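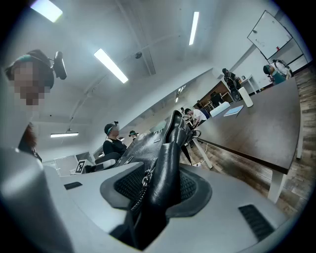 Black leather, side zipper, and plenty of creases to argue over.

Boot care: do you need the whole kit?

Every winter somebody forwards me the same advice about leather boots, and every winter the list of products gets longer. This year's version, courtesy of the Ploton catalog, has a cleaner, a conditioner, a cream, a wax, a separate balm for the zipper and a spray to go over all of it. The full set is 110 dollars. I have owned boots that cost less.

Žofie Brabec, who ran the footwear table at our July repair day in Ronville, isn't convinced either. "Brush them, wipe them, put something greasy on them twice a winter," she told me. "The rest is mostly scent."

She does take zippers seriously. On a side-zip boot the zipper usually goes long before the sole, and road salt gets into the teeth. An old toothbrush and a rub of plain candle wax will do. Pull the zipper all the way down before your foot goes in -- most of the broken ones she sees were forced from halfway.

As for creases, I don't believe any cream takes them out, whatever it says on the jar. Leather folds where the ankle bends. A high shine makes the folds show more, so if they bother you, skip the gloss and use a dull wax. Kerkel sells a small tin for 2 dollars that Žofie likes well enough. I thought it smelled like a garage.

Tall shafts that flop over can be stuffed with rolled newspaper. Ploton has a cedar insert for this too. You can guess what I think of it.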